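4. Handles, and Who Thinks They Clean Them

4.1 The problem with asking

Studies of housework have a long and somewhat embarrassed relationship with the questionnaire. Ask people how often they vacuum and they will give you a number that would wear a carpet through to the floorboards. Ask them how often they clean the oven and they will change the subject. We expected door hardware to be different, on the theory that a door handle is too dull to lie about. We were wrong, and the rest of this section sets out how wrong.

The main survey went to 600 households in the two towns described in Section 2, Lulel and Skikora. Of these, 500 returned a form, and 434 of the forms could be used. The remainder included several completed by children, one completed twice in different inks with different answers, and a small group in which every box had been ticked, including the box marked "none of the above." We have kept these in a separate folder and think of them fondly.

Respondents were asked to list the surfaces they had cleaned in the past week, first from memory and then with the help of a printed list. From memory, door handles hardly came up at all. Kitchen counters led, followed by the toilet, the stove and the bathroom sink. Handles came in behind the inside of the microwave and just ahead of light switches. Once the printed list was produced, however, large numbers of people remembered that they had of course done the handles. A good many had done them daily. It is a touching feature of the human memory that it can be so much improved by a checklist.

Lekota's earlier work on prompted recall, done in the same two towns, warned us about this. She found that respondents given a list of kitchen tasks would claim nearly all of them, and would go on claiming when she slipped in a task that did not exist ("descaling the plinth"). We did not repeat the trick. Petronella Steyn, who ran our interviews, felt that one fake chore per town was enough, and that the people of Skikora had not yet forgiven the first.

4.2 What counts as a handle

A second difficulty is that "the door handle" means different things to different people. In the interviews we heard it used for the knob, the lever, the plate behind the lever, the lock, the strip of door nearest the lock and, in one household, the entire door. This matters a great deal for anyone trying to compare answers. A person who wipes the end of the lever on the way past with a shopping bag in the other hand has cleaned the handle. So has a person who takes ten minutes and a cotton swab to the gap around the base. Both tick the same box.

We therefore split the hardware into three zones. The grip is the part the hand closes on. The base is the plate or collar where the grip meets the door. The surround is the area of door within a hand's width of either, including the lock. Ntombi Cele proposed a fourth zone, "the bit you push with your elbow when carrying laundry," and argued for it well, but it turned out to cover most of the house.

The zones are easier to apply than they sound. Figure 6 gives two cases, both done with a plain tissue, which was by a comfortable margin the tool our respondents named most often. Cloths came second. Purpose-made products, including the Plumenico wipes that a surprising number of people owned and kept unopened under the sink, came a distant third.
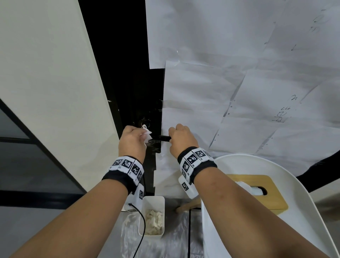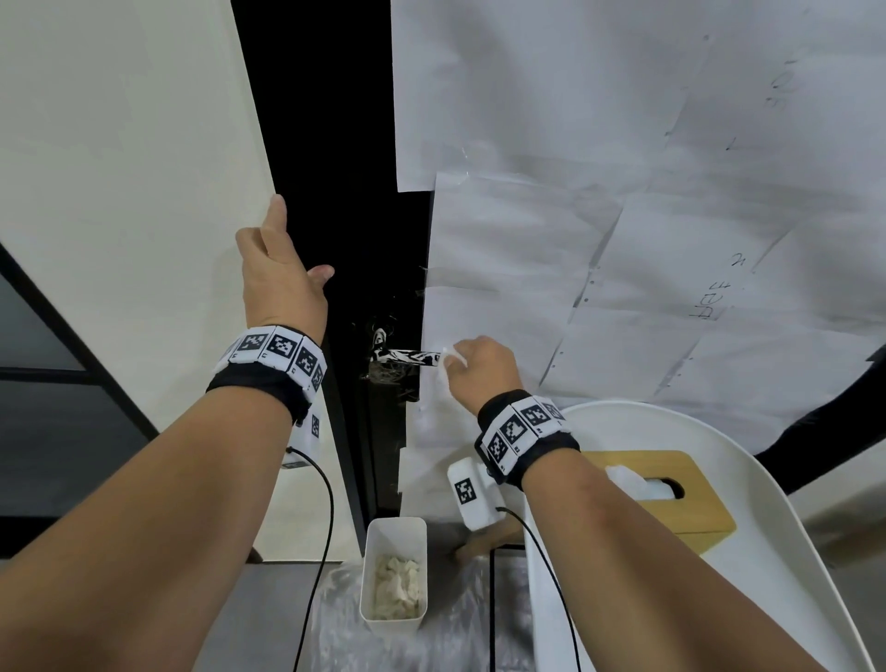
Figure 6. Tissue wiping on door hardware: the surround, below the lock plate, with the other hand on the lever (first image); the lever itself (second image).

With the zones in hand, the answers made more sense, though they did not become more flattering. Almost everyone who claimed to clean the handle meant the grip. The base was cleaned by the few, and mostly by those who had recently had visitors, were about to have visitors, or had been visited by a parent who ran a finger along things. The surround was a puzzle. On pale doors it was cleaned fairly often and people could say why: they could see the marks. On dark glossy doors it was cleaned either constantly or not at all. Owners of such doors spoke about them as other people speak about a large white dog. They had loved it in the store.

4.3 Visible dirt and felt dirt

Kubo's distinction between visible and felt dirt is useful here. Visible dirt is what it sounds like. Felt dirt is the conviction that a thing is dirty whatever it looks like, and it attaches to some objects and not to others with very little regard for the facts. Money has it. Library books have it for some readers, particularly the ones who borrow cookbooks. Public door handles have it strongly, and most of our respondents had some personal technique for the restroom door, the commonest being the sleeve.

The handle at home is another matter. It is touched by the same hands, which have come straight from the same public handles, but the moment the front door closes behind them those hands seem to be forgiven. "It's only our dirt," one man told Steyn, with some pride. His wife, interviewed separately, was less attached to it. Across the interviews, felt dirt came home only under special conditions: illness in the house, a new baby, a plumber. For a few days the handles were wiped with real zeal and then the whole matter was dropped, usually without anyone deciding to drop it.

Oosthuizen Hardware, the store that supplies most of the doors in Lulel, let us put a short card questionnaire beside the register. We printed 1,000 cards. The cards asked buyers of new handles what had made them choose the one they chose. Price came first and looks second. "Easy to clean" was printed as the third option and was circled mainly by people who had also circled the other two. The store manager, who has sold handles for most of her working life, could not recall a customer ever asking how one ought to be cleaned. She did recall being asked whether a handle could be returned after it had been painted.

4.4 Timing

We had hoped to say something firm about when handles get wiped. The diaries, which thirteen households kept for us through June, allow something fairly limp instead. Handles are rarely cleaned on purpose. They are cleaned because a person is already standing by the door with something damp or papery in one hand, on the way to throw it out. The job is begun without a plan and ends when the tissue gives up. One diarist recorded the whole sequence with admirable candor: "Blew nose, new tissue, saw smear, did smear, made smear bigger, did whole door." No other entry that week mentions cleaning of any kind.

This fits poorly with the usual model of housework as a schedule of tasks, each with its proper interval. It fits much better with Luo's account of "drift chores," jobs that have no place in the week and get done in the gaps around other jobs. Luo had in mind such things as straightening the shoes in the hall and picking dead leaves off a plant while on the phone. Handles seem to us a strong addition to the list. If we are right, then asking "how often do you clean your door handles?" is a bit like asking how often a person hums. They will try to help, and the figure they give will go into a table.

Our own such table is in Appendix C. Readers are asked to treat it gently. The column for Skikora should be read with the weather in mind, as the survey ran through the muddiest part of the year there, and the column for Lulel with an eye to the fact that the local paper had just run a piece on norovirus. Section 5 turns to light switches, where the self-reported figures are even better and the interviews a good deal worse.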